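Last updated: May 30, 2026

We use cookies to remember your reading preferences. Accept | Manage settings

The Case for Black Handles on White Surfaces

By Naomi Mosoti

Contrast is the most neglected property of small household goods. Buyers compare weight, grip, finish and price. Few of them ask what color the object will be lying on for most of its working life, and product listings seldom raise the matter. I think it should come before finish, and in some cases before price. 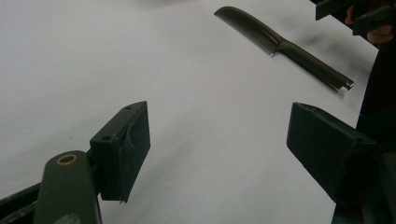
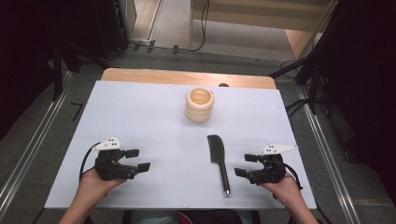 Dark finish, slim handle, silver tip, on a white surface.

My argument concerns long, flat articles with narrow handles: combs, spatulas, palette knives, letter openers. They are low in profile and throw very little shadow. On a surface of similar tone they are hard to find at a glance. On white, a dark one reads as a complete outline, and its orientation is clear before a hand reaches for it.

Orientation matters more than it is given credit for. A slim handle and a slim working end can look alike from across a table. If the first contact is with the wrong end, the article has to be put down and turned. With a comb this is a minor nuisance. With anything that has an edge it is a reason to slow down.

This is where the metal tip earns its place. On a black handle, a small piece of bright metal marks the far end. Designers tend to treat it as trim. I would treat it as a signal and specify it on purpose. A black cap on a black handle saves a production step and discards the information.

The usual objection is that white surfaces show every smudge. They do, and I count that in their favor. A patterned laminate hides crumbs, hair and drips until someone leans on them. I kept a speckled gray Vatel board for 12 years and wiped it when I remembered. The plain white Mollevex panel that replaced it gets wiped every evening. It cost $137, too much for a flat rectangle, and I would buy it again.

A second objection is glare. Here the critics are right about gloss. A glossy white top under a ceiling fixture produces a bright patch that can swallow the silver tip altogether. The remedy is a matte top and light from the side. Shadows from a side light are soft, and they help the eye judge whether an article is flat or tilted.

Pale articles on white are the weak case, and I concede part of it. A cream cup on a white table has little tonal contrast. It does have height, and if the sides are ribbed, each ring carries its own line of shade. Relief does the work that color does for the flat article. A smooth, low, cream-colored dish would have neither advantage, and I would not keep one on the same table.

Manufacturers could act on this cheaply. The Whitlock range I looked over in March comes in 6 handle colors, 2 of which are near-white, with no note on what surface they suit. Brandico prints care instructions on the sleeve and leaves the tone of the handle to the photograph. One line on the packaging would be enough: "dark handle, for light surfaces."

Until that appears, take the article out of its sleeve in the store and lay it on a sheet of white paper, then on something dark. Buy the one that suits the table at home.

Contact | © 2026 Naomi Mosoti | Back to top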